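Yee-man Chiang
Thread on Hatum, the comic I have been reading this month. I finished issue six on Wednesday night and I need to put my thoughts somewhere. Long thread, sorry to your timeline. Small spoilers for the first three issues, no spoilers after that.

1/ Hatum is a serial from Nukesetti, a small publisher I knew only for their detective books. It is black and white, 18 pages each issue, and it will run for eight issues. Six are out now. I bought the first one in April for the cover and then I went back to the shop for the others.

2/ The story: a salt town sits at the edge of a dry sea. Every year the town sends one person to walk across and bring back a bell from the other side. The bells always come back. The people do not always come back with them.

3/ Our hero is the bell keeper's younger daughter. Her name is Bhatia, one name only, like everybody in this town. She is not chosen for the walk. Her older sister is chosen, and leaves on page four, and we do not see her again for a long time.

4/ I liked very much that the first issue is slow. Bhatia cleans the bells, she eats, she argues with her father about the price of rope. When the night bell rings by itself on the last page, I felt it in my stomach.

5/ English is my third language, so I read comics with a pencil. In Hatum I did not need the pencil much. The speech is short and plain. The difficult words are mostly on the bells, in the old writing of the town, and Bhatia cannot read them either.

6/ About the art. The artist uses a dry brush for the sea bed and a very thin pen for the faces. In issue two there is a double page with only footprints and one dropped shoe. I looked at it longer than I looked at some complete books.

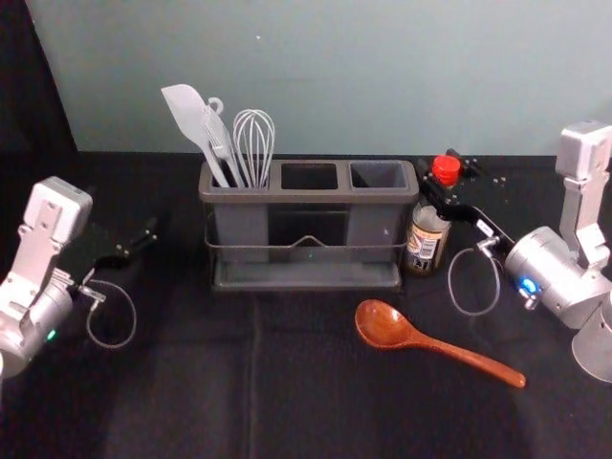

7/ Issue three is where some readers stopped, I think. It leaves Bhatia and follows a rope seller called Vurance, who lies to everyone, including the reader. His captions say one thing and the drawings say another. I had to read it two times.

8/ On the second reading I saw that he counts the bells wrong. He says 200. Later a carved wall gives the number 507. I will not say what this means, but please keep it in your head when you reach issue five.

9/ Some criticism now. The fights are hard to follow. In issue four there is a fight on a stair, and I could not tell who fell. Two men have the same beard and the same coat. One more panel from far away would have helped me.

10/ Also the lettering. The ghost voices are in white letters on gray, very small. On paper I can manage with a good lamp. On my phone I had to zoom in on every balloon, and then I lost the page.

11/ The father is my favorite character. In most stories of this type he would be cruel or he would be dead. In this one he is tired and a little funny, and he is afraid of his own bells. His scene with the soup in issue five is the best writing in the series so far.

12/ Somebody asked me yesterday if it is horror. I would say it is a ghost story with a few horror pages. There is almost no blood. There is one drowned horse, in issue four, if you prefer to know about this before.

13/ The back pages are worth your time too. Each issue has one page from the town's record book, with the names of the walkers and the years. The oldest entry is year 854. I compared the names with the names on the graves in issue one and found three matches. Maybe there are more.

14/ If you only want to try it, buy issues one and two together. The first one alone ends too early and you may think nothing happens. My shop still had nearly all of them, only issue four was missing and I waited nine days for it.

15/ My guess for the ending: the sister is ringing the bells from the other side, and she does not want to come home. My friend from the reading group thinks the sister never left the town. We have a bet. The loser buys dumplings.

16/ Correction to post 9, a kind person wrote to me. The two men on the stair are brothers, so the same beard is on purpose. The same coat I still do not accept.

17/ Issue seven is late, the publisher says two more weeks. If you have read up to six, please tell me who you think is holding the lantern on the last page. I have looked at the hand many times and I believe it is a left hand.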